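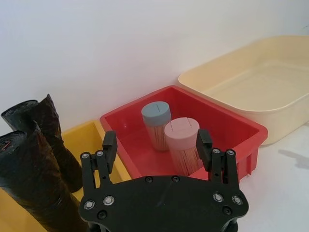
Before you print a single label, walk your shelves and decide what gets a name. I skipped this the first time I set up the Pulonov and ended up with three different codes for the same drawer, so please learn from me. Anything that's going to stay put gets its own label — a red bin gets one, black rolls kept near it get another, even if the two always sit side by side and you'd never mix them up yourself. The person filling in for you in February will not have your eyes! Write the list on paper first. Mine came to 122 names, which sounds like a lot, but it took one pot of coffee and I crossed out a few duplicates on the way.

## 3. Setting up the label printer

You'll need the printer, its power brick, the short USB cable, one roll of labels and the paper list you just made. Leave the wireless part alone for now. I'll get to it in section 4, and it goes much more smoothly once the thing has printed something over the cable.

### 3.1 Loading the roll

1. Set the printer on a flat surface with the slot facing you. Leave room behind it for the lid to swing all the way back.
2. Press both side tabs at once and lift the lid. It's stiff when new. Mine creaked like an old gate and it was fine.
3. Pull the two roll holders apart. They move together, so you only need to pull one.
4. Drop in the roll with the labels feeding from the top, printed side up. Let the holders close on it gently.
5. Pull the end of the roll forward until it sticks out of the slot by a couple of labels, then close the lid until you hear two clicks, one per side.
6. Plug in the power brick and switch on. The light goes orange, then green.
7. Press the feed button once. A blank label should come out and stop with its edge right at the cutter.

> **Note:** If you only hear one click, open up and close it again, pressing in the middle of the lid. A half-closed lid still feeds paper, but the print comes out pale down one side. I spent a whole evening in the settings menu over that.

> **Caution:** The cutter strip inside the slot is sharp. Don't wipe it with your finger, and don't reach in from the front to free a stuck label. Open the lid and lift the roll out.

### 3.2 Telling it what size you loaded

The printer doesn't know what you put in it. It guesses from the gap between labels, and it guesses pretty well, but you have to ask it to.

1. With the light green, hold the feed button for 10 seconds. Count it out, or use your phone. If you let go early it just prints a test page.
2. Let it run. It will push out several blank labels, pause, and pull the last one back a bit.
3. When the light goes solid green again, press feed once more and check that it stops at the cutter.
4. On the computer, open the Kudamgate program and pick **Printer > Media**.
5. Type the width in by hand. For the standard shelf labels that's 40 mm. The height fills itself in from what the printer measured.
6. Click **Save to printer**, and wait for the beep before you close the window.

A full roll holds 200 labels, so you've got plenty to waste on getting this right. I keep the blanks from step 2 stuck to a piece of cardboard and use them for handwritten labels when I'm feeling lazy.

> **Note:** Do this again every time you change to a different label size. You don't have to when you're swapping in another roll of the same kind.

### 3.3 Making your first label

Okay, the fun part! Open Kudamgate and choose **New label**. You get a blank rectangle with a blinking cursor, and a row of tools on the left that you can mostly ignore.

1. Type the name from your list exactly as you wrote it. Short is good. "Hooks, small" reads better from across a room than "Assorted small hooks for hanging."
2. Press Tab to move to the code line and type the shelf letter, a dash and the position, like B-4.
3. Turn on **Fit to width**. The program picks the biggest type that fits.
4. Click **Preview**. Look at the code line in particular, because long names squeeze it.
5. Print one copy and hold it against the place it's going to live.
6. Happy with it? Choose **File > Save as layout** and give it a name you'll remember. Mine is called "shelf plain."

From then on you open the saved layout, type over the name and print. You can also load the whole list from a spreadsheet, with names in the first column and codes in the second. Thijs Visser showed me that one after I'd already typed in half of mine by hand, and I've almost forgiven him for the timing.

### 3.4 Sticking them on so they stay

I used to slap labels on wherever there was space, and half of them curled up by spring. Now I do it like so:

1. Wipe the spot with a cloth and a little rubbing alcohol. Let it dry completely.
2. Peel the label from a corner and try not to touch the sticky side.
3. Put down one edge, then smooth across with your thumb.
4. Press hard on all four corners and leave it alone until the next day.

Rough or slightly bendy plastic is the tricky one. The ordinary labels will hold for a while, but the Benavides ones with the stronger glue hold better — they're also a pain to remove, so be sure of your codes first. For wire shelves I use the Vakerska clip-on holders and slide the label in without peeling it at all.

> **Caution:** Don't put these labels anywhere that gets hot. They're thermal labels, and heat turns the whole surface gray. A windowsill in full sun will do it too, only slower.

### 3.5 If something looks wrong

- **Print is pale everywhere.** Go to **Printer > Darkness** and raise it one step at a time. Cleaning the print head with a dab of alcohol on a cotton swab often fixes it by itself. Switch off first and let it cool.
- **Print starts too high or too low.** Repeat 3.2 from the beginning.
- **Blank labels only.** The roll is in upside down. Scratch a label with your fingernail: the side that shows a dark mark has to face up.
- **Light blinks red.** Lid open or roll empty. If it's neither, switch off, pull the power cord, wait a minute and try again.
- **Computer can't find the printer.** Use the USB cable from the box and plug it straight into the computer. Mine refused to show up through a hub.

Once you've got a clean label with the code line readable, unplug the USB cable and move on to section 4 for the wireless setup. Keep the cable somewhere handy, as you'll want it again for updates.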